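Stitch, sulk, repeat: my days at the suturing bench

I had been sitting at the console for two hours before anyone let me near a needle. Giorgia Fabbri, who runs the demonstration bench at Tirkel, believes in peg-moving first, and she is not a woman you argue with. So I moved pegs. Rubber pegs, on to posts, off posts, left hand to right hand, with my forehead pressed into the viewer and my tongue (I'm told) sticking out.

I'd come to find out how you teach a machine to sew up a wound. I write about hospitals for a living, I can just about manage a trouser hem, and I'd assumed the answer would be pages and pages of clever maths. There is maths, upstairs, behind a door with a broken handle. But downstairs it's people, sitting at a console and making stitches, over and over, while everything gets recorded - the view of the pad, the position of both arms, every little squeeze of the jaws. Each recorded stitch is called an example, and the learning system gets fed all of them in the hope that it will start to pick up the knack.

The target is 130 good examples a week. I thought that sounded like nothing at all. Then I tried it.

The first thing that goes is your sense of touch. You can see the needle beautifully, huge and bright, and you can't feel it in the slightest. I pulled far too hard on my first thread and the whole pad puckered up like a drawstring bag. "Again," said Giorgia, quite kindly, and pressed the pedal to mark the end of the recording. She kept it, too! I'd thought she would wipe it out of pity, but the bad ones go into a folder of their own, called Santoro after a café where the team once had a dreadful lunch, and the upstairs people use them to teach the system what trouble looks like.

Stitches on a clean pad are one thing. Once the fake blood comes out it's a different job altogether, with the edges of the cut going the same colour as everything near them and the light bouncing off all the shiny bits.
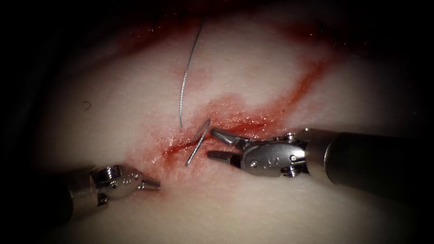
Needle at the incision on a synthetic tissue pad, with the thread running up and an instrument on either side.

Zdeňka Jireš does most of the stitching on the bloodied pads. She spent years as a theatre nurse and she has the calmest hands I've ever seen, though of course it's the robot's hands you end up watching. She talks the whole way through. Needle in at a right angle, follow the curve, don't drag it, let go, pick it up on the far side. She says the letting go is where beginners come unstuck, and I can vouch for that, having dropped mine more often than I'd like to see in print.

I asked her whether she tries to do each one perfectly. She pulled a face. In the early months she did, apparently, and the system learned from it and was lovely right up until something slipped, and then it hadn't a clue. So now she'll start with the needle held at a rotten angle on purpose, or too close to the tip, and record herself putting it right. Those recoveries are what the upstairs lot ask for most. They also take ages.

After 20 stitches you stop, whoever you are. That's Giorgia's rule, and it comes from looking back at old recordings and seeing how sloppy people got before they noticed it themselves. You get up, have a biscuit, and fill in the log, a spreadsheet known as Tasine for reasons that have been lost. Pad type, lighting, who was driving, and a box for remarks. I read a good few of those remarks. "Thread behind jaw, my fault." "Sneezed." "Nice one, keep."

The software that stores it all is called Eltutlow and everybody moans about it. It's slow to save, and if you touch the pedal too early it cuts off the last moments of the stitch, so there's a fair bit of sitting very still and glaring at a progress bar. Zdeňka knits.

By the end of my stay I'd made nearly enough usable stitches to fill one line on the weekly chart. Giorgia printed the chart off for me and drew an arrow to my bit in green biro. I've got it on the fridge. They've asked me back in July, when the new pads arrive, and I've been practising on a banana.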